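Darmawan Oei
A thread on wooden toys, and why I trust so few of them

1/
My sister's kid turns two in November and the family group chat has decided she needs wooden toys. Only wooden toys. I have been put in charge of looking into it, on the grounds that I complain the most. 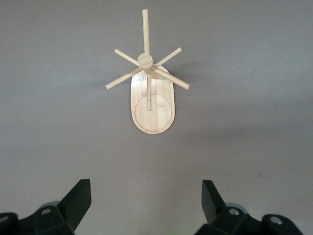 2/
Exhibit one: the little wheel

So, pale wood, a round hub, five dowels sticking out of it, a short post, a flat base with rounded ends. There's a big circle engraved on the base. It looks like a windmill or a wheel that lost its rim. I've had it on loan from a neighbor for a while and I have opinions.

3/
First opinion: it's nice looking. I'll give it that. The finish has a bit of shine and the grain runs the long way down the base, the way you'd want. If you left it on a shelf people would ask where you got it.

4/
Second opinion: "nice on a shelf" is exactly how they get you. Who is the shelf for? The kid doesn't have a shelf. The kid has a floor and a dog's water bowl.

5/
I asked the neighbor what it's for and she said "stacking, or rings, or maybe it's a windmill." She has owned it for three years. Her son is five now and mostly wants to talk about garbage trucks.

6/
I went looking for the instructions. None in her toy bin, none in the drawer where she keeps the other instructions. There was a warranty card for a blender in there, which she was happy to get back.

7/
Now the claims

The shops that sell this sort of thing all talk the same way. One called Mistness has a whole page about how spokes "invite the hand." I read that page twice. My hand was not invited. I picked the thing up the way I'd pick up a stapler.

8/
Another one, Younis, says unpainted wood "calms the home." Let me tell you about the home. There's a drum in it. There's a plastic fire engine with a siren somebody's grandfather bought. You could put an entire forest in that living room and it would not be calm.

9/
And they love the word "open-ended." Open-ended means the child decides what it is. Okay. In my experience a two-year-old decides that everything is either a hammer or food.

10/
Which brings me to the ends of the dowels. They're cut flat. That's better than pointed, sure. But five sticks going out in five directions, at the height of a face that's learning to walk? I'd like somebody to at least round them over more than that.

11/
Before anybody writes in: yes, I grew up with blocks. Yes, I stepped on them. My father stepped on them more, and he had the better vocabulary.

12/
The two-year-old test

Had my niece over for an afternoon and put the wheel on the rug next to four other things. No coaching. I sat on the couch and kept my mouth shut, which my sister would like noted was a first.

13/
What she did with it: grabbed one spoke, carried it to the kitchen, put it down by the trash can, came back. That was the whole visit. Less than a minute, most of it walking.

14/
What she did with the lid of a pot: everything. She wore it. She sat on it. She put a sock in it (is that even possible with a lid? she found a way). She cried when it went home to the pot.

15/
To be fair to the wheel, and I'm trying, she did go back for it later. She held it by the base and talked to it. I couldn't make out what she said. It may have been a complaint.

16/
My sister says one afternoon proves nothing. Correct. But the shops didn't give me even one afternoon. They gave me a sentence about the hand.

17/
About the money

A set from Clekomov, with a wheel, a ramp and what they call a "quiet tray," was $427 when I looked. I read the listing again to be sure I hadn't switched to furniture by accident. The quiet tray is a tray.

18/
The cheapest spoked toy I could find in pale wood was $26. Same general idea, fewer adjectives. The listing spelled "dowel" two different ways, which I found kind of restful after the others.

19/
Is the expensive one better made? Could be! I haven't held it. I'm not going to tell you it's junk from a picture on my phone. I'm also not going to tell you it's worth sixteen of the other one, and nobody on their page tried to explain that part either.

20/
Somebody replied that wood lasts and I can pass it down. To whom? I have a closet of things being passed down. There's a wooden duck in there from 1980-something that three separate cousins have turned down in writing.

21/
Things I'd check, if you're buying one anyway

Tug each dowel. Twist it too. If it turns in the hub, put it back. I don't care how pretty the grain is.

22/
Run a fingernail around anything engraved. Crumbs live in grooves. A circle cut into a base looks great in the listing, and then one day it's got banana in it and you're standing there with a toothpick at 9 at night.

23/
Ask what the finish is. I wrote to Younis and asked, very politely for me. The answer I got was "natural." Poison ivy is natural. I wrote back and asked again. Still waiting on that one — I'll post it if it comes.

24/
Push down on one side of the base. See if it tips. Anything with an upright and stuff sticking out of the top is going to get leaned on by a person with no plan.

25/
Check how it cleans. The neighbor says damp cloth, dry right away, never soak it. Her other rule is that it doesn't go outside. She told me this rule in her yard while her son was outside with all of her spatulas.

26/
And look at the age on the box, if there's a box. I know. I sound like my mother. She was right about the box thing and wrong about swimming after lunch.

27/
Replies, since my phone won't stop

To the person asking if I hate wood: I'm sitting on wood. I eat off it. I have one good cutting board and I'd run back into the house for it.

28/
To the person who says the circle on the base is "for tracing": maybe! That would be a decent use for it. I'd believe it more if the person who owned one for three years had ever heard that.

29/
To the person who says it's a color wheel with the colors missing: this has been bothering me all day and I'd like you to stop.

30/
To the Wilison account that sent me a coupon: thank you, I think? Your email says your toys "grow with the child." They don't. I've seen shoes try to make that claim and they couldn't back it up either.

31/
To the several parents who said their kid loves theirs and plays with it every morning: good. I mean that. I believe you more than I believe any of the shops, and I'd love to know what the kid does with it, in plain words. Spins it? Hangs things on it? Hits a brother?

32/
One dad says his daughter hangs hair ties on the spokes and sorts them by which ones are "sleepy." Best argument for the thing I've heard so far. Put that on the page, Mistness. Drop the hand stuff.

33/
So I tried hair ties. They do hang on there if you're careful. Took my niece two tries to get one on and then she took it off and ate — tried to eat — it. Hair ties are back in the bathroom drawer, up high.

34/
Where I've landed

I'm not buying the big set. I told the group chat and there was a silence, and then my aunt sent a thumbs up, which from her could mean anything.

35/
If the family wants wood, I'll get plain blocks. You stack them, they fall over, everyone understands the assignment. No page needed.

36/
The neighbor offered to let me keep the wheel. I said I'd think about it. It's on my desk at the moment and I've been parking a roll of tape next to it.

37/
My sister just texted asking if the pot lid can come to the birthday. I've told her yes. I need it back by dinner, though, it's the only one that fits.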